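Brisgate Makers Board > Arms and automation > Demonstration data
Topic: Fewer tasks with more variety, or more tasks with less?

wulf_north
Posted Monday, 08:14

Good morning to all. I am collecting demonstrations for a small policy in a kitchen set-up, with teleoperation, one operator and one person who resets the table. We have 408 episodes now. English is my third language, so please ask if something is not clear.

My question is about how to spend the next weeks. The plan written by my colleague Thư Tạ says that we keep five tasks and change the objects and the positions much more. I would prefer to add new tasks, also if each of them gets only 38 episodes at the beginning. We have discussed it for too long and we would like to hear other people.

For the table tasks we use plush food on a plate, a cutting board and a few boxes and cups from the shop. The start pose of the arm is free, the operator decides it. 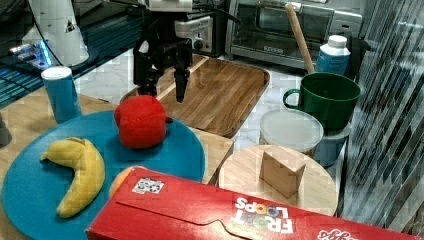 Mélanie Carrier
I would be on the side of Thư Tạ. With 38 episodes for a task you will learn mostly where your table is. We did this in Wulthorpe two winters ago and the policy went to the same point each time, also when the fruit was somewhere else. Please first tell us how you choose the positions. If the operator chooses them "freely", they are not free at all, people have habits.

wulf_north
Thank you, this is a fair point. The person who resets gets a printed sheet from a small script and places the things according to the sheet. Before October we had no sheet, and these are 196 of the episodes. I can see in the plots that the plate was nearly always on the same side.

For the drawer task it is different. The drawer unit stands on the counter and we do not move it much, so the variety must come from what is inside and what is on top. Also the approach of the arm changes a lot between operators. One opens with a side contact, another one comes from above and hooks. I don't know if I should keep both ways or force one.
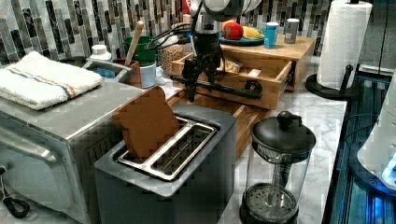

My feeling is to keep both but to write the way in the label, so that we can split later. It costs one more field in the form. The form is already long, and Thư Tạ does not like it when I add fields — she is the one who checks them in the evening.

ketl_9
Keep one. Two ways of opening the same drawer will give you an average of both, and the average hits the wood. I lost a month to this.

phan_user_2
@ketl_9 this depends on the model. If it can represent more than one mode you don't get the average. With plain regression, yes, you hit the wood. He didn't write which one he trains.

wulf_north
It is a diffusion type, from the Phan repository with small changes. So I hope that the two modes are fine, but I have not measured it.

ketl_9
Then measure it before you collect more. Train on only the side contact, train on both, and run the same starts. Hope is not a split.

wulf_north
Yes, I will do this. It takes us two days because we share the computer.

Another thing I forgot to write. We record also the table without the arm over it, after each reset and before the operator begins. I use these views to check the sheet against the real positions. Thư Tạ wants to put them also in the training set as the "nothing to do yet" state. I am not convinced. In the drawer task the policy already waits too long at the beginning, and I am afraid that it will wait for ever.

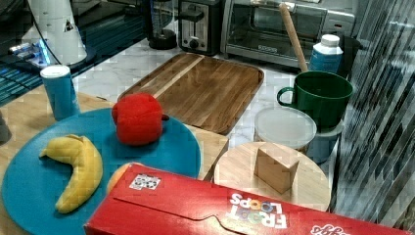
Mélanie Carrier
Don't put them in the training. Keep them for the check, they are very good for that, and you can compute from them how well your positions cover the table. For the waiting at the start, cut the idle steps at the beginning of every episode. In Huvunik's loader there is a trim option, but look at the threshold, the default was too small for our arm.

phan_user_2
I disagree a bit. If the robot must one day stand still until somebody finishes the reset, it has to learn that from somewhere. But then you need a label which says "wait", and not too many of them.

wulf_north
For now a person presses the start button, so it doesn't need to learn the waiting. I will cut the idle steps and keep the reset views outside.

About the first question, I think I have lost against Thư Tạ :) We keep the five tasks until Christmas and she makes a new sheet with the plate on the other side also. I will write the result of the two drawer trainings in this topic.

ketl_9
Post the failures too please, with the start positions.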